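Notebook > Kanum build > July

Print this page | E-mail this page

Saturday, started 9.40

Store billing for the Kanum app. Carrying on from the last entry, where I had the refund path half working and the receipts not at all.

The question for today was how much work it is to offer our own checkout next to the app store one, now that the store's terms allow a link out. Cirnov want an answer before they set the autumn price. Polum have already done it for their reader app and sent over their notes, which cover the web side well and the returning user hardly at all.

Test set: 237 made-up accounts on the staging server, of which 195 have a live subscription bought through the store. The rest are lapsed or never paid. Each account was sent through the link-out page, then back into the app with a fresh sign-in.

First run was no good. The server was still reading the old product list, so every web purchase came back as "unknown plan". Changed the lookup to go by plan code and dropped the store's own number from it. Restarted, cleared the queue, ran it again from the top.

Second run: 37 accounts ended up with two live subscriptions, one from the store and one from us. All of them were yearly plans. Monthly plans switched over cleanly. I think the yearly renewal notice reaches us after the web purchase has been written, and we treat it as new. Need to look at the order of the two writes before blaming the store.

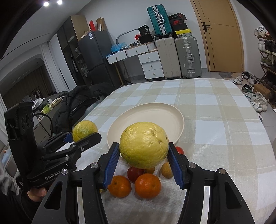 Pomelo in the blue-padded jaws, mandarins on the white cloth.

The warning screen is a separate headache. The store makes us show its own wording before anyone leaves the app, full page, with the way back as the bigger button. We can't restyle it. On the small test phone the text runs over and you have to scroll to reach "Continue". Took screen grabs and put them in the shared folder under Pärn, same place as the fee sheets.

Fees: the link-out still carries a commission, and it has to be reported monthly by us. No report script exists yet. Once card costs are added the saving per sale is small, and I would not want Cirnov to set a price on it until we have real figures. Guess at around 80 hours to do the reporting properly, including the part where refunds are taken back off.

Stopped 16.15. Left the staging server up.

To do:
- log both writes with times, rerun the yearly plans only
- ask Polum what they do about renewals in the same hour
- check whether a family plan counts as one sale or several
- scroll problem on the small phone, try a shorter plan name

Back to top | Contact the Kanum team | © Pärn workshop notebooks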